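Wotesis Releases Version 2 of Durkwood, Its Motion Software for Tabletop Robot Arms

Powell, 7 March 2019

Wotesis announces today the release of Durkwood 2, the new version of its control and planning software for robot arms which work on small objects at a table. The new version is available for download from today for all customers with a valid license, and it replaces the first version, which will receive corrections until June.

Durkwood is a software package only. It connects to the arm controller that the customer already has, it reads the camera and the joint positions, and it sends back the motion commands. The customers are mostly research laboratories and small engineering teams who want to test pushing, sorting and placing tasks without writing all the low-level code by themselves.

The main change in version 2 is the contact planner. In the first version the planner tried to avoid every contact between the tool and the objects, except for the one object that was selected. This was safe, but it made the arm slow when the objects were near to each other, and in many layouts the planner gave no solution at all. The new planner allows light contact. It estimates how a block will move when it is touched from the side, and it chooses the path of the tool tip according to this estimate.

"Our users asked us for this since the beginning," says Adebayo Tamuno, head of software at Wotesis. "They have a star next to a cube, and they want to move only the star. Before, they had to write special rules for each case. Now they give the goal position, and the planner makes a proposal which they can see and change before the arm moves."
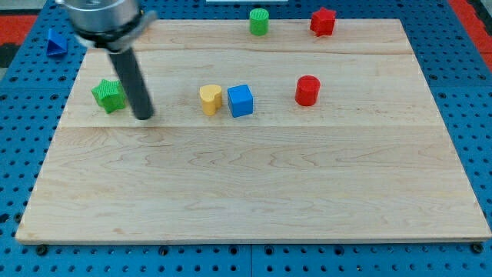
The perception module is also rewritten. It now gives for each object a shape class, a color class and a position on the work surface, together with a value of confidence. When the confidence is under the limit set by the user, the software does not send a motion command, and it asks for a new view. The limit can be set for each class separately. This is useful for shapes which are similar when they are seen from above, for example a cylinder and a cube with rounded edges.

During the development, the team recorded a set of 235 test layouts with colored blocks. All layouts are delivered with the software, so that a customer can repeat the same tests on his own arm and compare the log files. The layouts can be edited in a simple text format, and new ones can be added.

Durkwood 2 includes drivers for 17 arm controllers. Users of the first version can keep their configuration files. A conversion tool reads the old file, writes the new one, and prints a list of the settings that need a check by hand. Wotesis recommends running the first motions at reduced speed after the conversion, and to measure the tool length again, as the new planner is more sensitive to an error in this value.

"We spent a lot of our time on the log viewer, and I am very glad about it," says Ngozi Onuoha, who leads the planning group. "When a push goes wrong, you want to know if the camera was wrong, or the model, or the controller. In the old version you had to open three files. Now it is one time line."

The documentation was extended with a chapter on calibration and a chapter on writing a custom driver. A training course for new users will be held at the Wotesis office in Venimham in June. Registration is open for license holders and will be extended to other interested persons if places remain.

About Wotesis
Wotesis develops control, perception and planning software for robot arms. The company has its main office in Powell and a second office in Venimham.

Press contact
Wotesis, Press Office, Powell
Evaluation licenses and review copies of Durkwood 2 can be requested from the press office.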